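Section 8. Recording a Demonstration with the Hand-held Gripper

8.1 Scope

This section applies to operators who teach a task to the Sondedari arm by carrying the Ollport gripper through the movements by hand. Teaching by remote control from the desk console is treated in Section 9. Both methods produce the same type of record, and a task may be taught with either, but the two should not be mixed within a single set.

Operators must have completed the induction given by Mahlet Moges or Nizar Sayegh before recording for the first time. Induction is valid for one site only.

8.2 Before you begin

1. Collect the gripper from the charging shelf and sign it out in the equipment register.

2. Inspect the ribbed finger pads. A pad that is torn, or that moves when pressed with the thumb, must be replaced before use.

3. Wipe the camera lens with the dry cloth supplied. Do not use paper tissue or household spray.

4. Squeeze the handle fully and release it. The jaws should close and open without catching.

5. Read the task card from beginning to end. If the card does not state where each object is to finish, return it to Rongrong Kang and take another.

Caution: Keep fingers, hair and loose sleeves clear of the jaws. The closing force is modest, but the edges of the jaw arms are hard and will pinch.

8.3 Setting out the work area

Demonstrations may be recorded in ordinary rooms, and everyday belongings may remain on tables and shelves. Remove letters, bank cards, photographs of people and anything else by which a household could be recognised. Objects named on the task card should be within comfortable reach, so that the operator can complete the movement without stretching or changing hands.

A container with small things inside it calls for more care than an empty one. The contents shift when the container is tilted, and a thin plastic wall bends under the pads. Close the jaws slowly, stop as soon as the container is held, and keep it upright while it is carried.
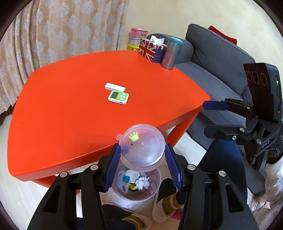

How many demonstrations are needed for one task?

The standard set is 28, recorded by at least 2 operators. Tasks marked "long" on the card require 33. Attempts rejected under 8.5 do not count towards either total.

8.4 Recording

1. Stand or sit in the starting position given on the card, with the gripper raised and the jaws open.

2. Press the record button once and hold the gripper still until the tone sounds.

3. Move towards the object at a steady pace. The arm will later follow the path you take, so avoid sweeping over other objects to reach it.

4. Line up the pads on either side of the object before closing the jaws. Small corrections are acceptable; repeated stabs at the object are not.

5. Lift, carry and set down the object as the card directs. Open the jaws fully before drawing back.

6. Hold still again, then press the record button to finish.

Note: Where a card calls for two grippers, start both before either is moved. Each has its own tone. If only one tone is heard, stop and start again.

Note: Your free hand must not help the object along — not even to steady it. If an object cannot be managed without help, write "unsuitable" on the card and go on to the next.

8.5 Rejecting an attempt

An attempt is to be rejected by the operator, on the spot, if the object was dropped, if the lens was covered by a hand or sleeve, or if another person moved something named on the card. Hold the record button down until the light flashes, then put the objects back and repeat from 8.4, step 1.

An awkward but successful attempt should be kept. Slow grasps and slight changes of direction are useful to the Ukum training software, and operators should not aim for identical movements every time.

8.6 Finishing a session

Place the gripper in its cradle and leave it there until the transfer light goes out. Enter the task number, the number of accepted attempts and your initials in the register. Damaged pads go in the tray marked for Chepkoech Muriithi, with a slip giving the gripper number.

Questions on task cards should be sent to Rongrong Kang. Faults in the gripper or cradle should be reported to Jawad Naqvi before the equipment is used again.

Section last revised 2018-10-21.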